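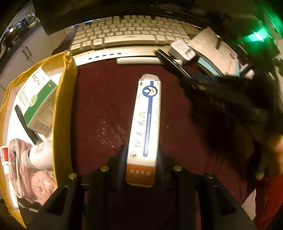

第五讲 桌面与家庭小药品的整理

课程:居家收纳基础(选修)
主讲:Adel Badawi 助教:Normunds Sepp
讲义更新:2021-06-09

上一讲的作业我都看完了,衣柜那部分大家做得真好!有几位同学把换季衣物的标签写得比我还细,我已经偷师了。这一讲换到书桌。书桌面积小,东西杂,药膏、笔、小铁盒、电源适配器、说明书全挤在键盘周围,整理起来特别有意思,一个下午就能看到变化。

一、先从一个纸箱开始

快递纸箱是最好用的临时容器。箱盖皱了也没关系,敞着口放在键盘左边或右边,手一伸就够得到。把桌上“不知道该放哪儿”的东西先全放进去,药盒、圆罐、笔、小包装袋都可以,这时候不分类。

很多同学一上来就想买收纳盒,先别急!东西还没看清楚,盒子多半买错尺寸。我自己在Sqalli买过一套分格盒,19格,漂亮极了,结果没有一格放得下一支横着的药膏。现在它在厨房装调料包,倒是很合适。

二、一件一件拿出来看

从箱子里取东西,每次只拿一件,竖起来,看清楚正面的字再决定去处。药品类尤其要这样做。以常见的尿素乳膏为例,纸盒是长条形,品名印得很大,远远就能认出来;可是有效期、批号这些字很小,有的印在盒端,有的压在折盖上,要转着找一圈。

看药盒时依次记下:
品名
有效期至哪年哪月
是否开封,开封日期
外用还是内服
说明书在不在盒里

开封日期厂家不会替你写,请自己用笔写在盒子空白处。软管类药膏开封后能放多久,以说明书为准,说明书没写的就去问药师。我们这门课只管收纳,用药的问题请不要在作业里问我,我答不了。

三、分区

桌面物品我习惯分成四区,大家可以照搬,也可以改。

常用区:键盘、鼠标、正在用的笔。键盘前面如果有腕托,腕托上不放任何东西。
线材区:充电线、电源适配器。线不要斜穿桌面,沿后缘走,用扎带收短。
药品区:外用药和内服药分开,盒子竖放,品名朝外。
待定区:就是刚才那个纸箱。三天后还在里面的,再判断一次。

药品区的位置值得多说两句。显示器背后和适配器旁边会发热,别放药。窗台有直射阳光,也别放。抽屉深处凉快一些,可是容易忘。我最喜欢的是书架中层的一个浅盒,眼睛平视就能读到每一盒的名字,找起来快得让人开心。家里有小孩的,改放高处带锁的柜子,这一条没有商量余地。

四、盒子要不要扔

课堂上争论最热闹的就是这个!有同学说纸盒占地方,只留软管就好。Normunds 做过一次对照:同一批外用药,一半带盒竖放,一半去盒平放,请13位同学轮流找指定的一支。带盒的那一组明显更快,去盒的几支白色软管混在一起,大家都要拿起来读字。我的建议是药品一律留盒,说明书折好塞回去。护手霜、润唇膏这类日用品随意。

圆形铁盒和圆罐也常有人问。它们不好堆叠,但是装零碎特别棒,回形针、U盘、备用扣子都行。记得在盖子上贴个标签,尤其是原来装点心的罐子,不然下次打开会失望。旧药罐不要拿来装别的东西。

五、过期药品怎么处理

挑出来的过期药单独装一个袋子,写上“过期”二字,不要放回纸箱。先问社区或附近药店有没有回收点,有就送过去。Dinddale 校区服务台的回收箱从5月开始试用,位置在一楼楼梯旁,只收带包装的药品,针剂和体温计不收。

六、课后作业

1. 选自己的书桌或家中任意一张桌子,整理前后各拍一张,角度尽量一致。
2. 列一份桌面药品清单,格式参考第二节的五项。没有药品的同学改列文具或线材。
3. 写一段560字以内的小结,讲讲哪一件东西最难决定去处,最后放在了哪里。

作业上传到 Meltel 课程页,文件名写学号加“第五讲”。照片里如果有处方签或姓名,请先遮住。

参考读物:Fotitz 小册子《一张桌子的四个区》,第二章讲线材,图很多,非常推荐。课程页有扫描版。

下一讲是玄关和鞋柜,请提前量好自家鞋柜每层的高度和进深,带数字来上课。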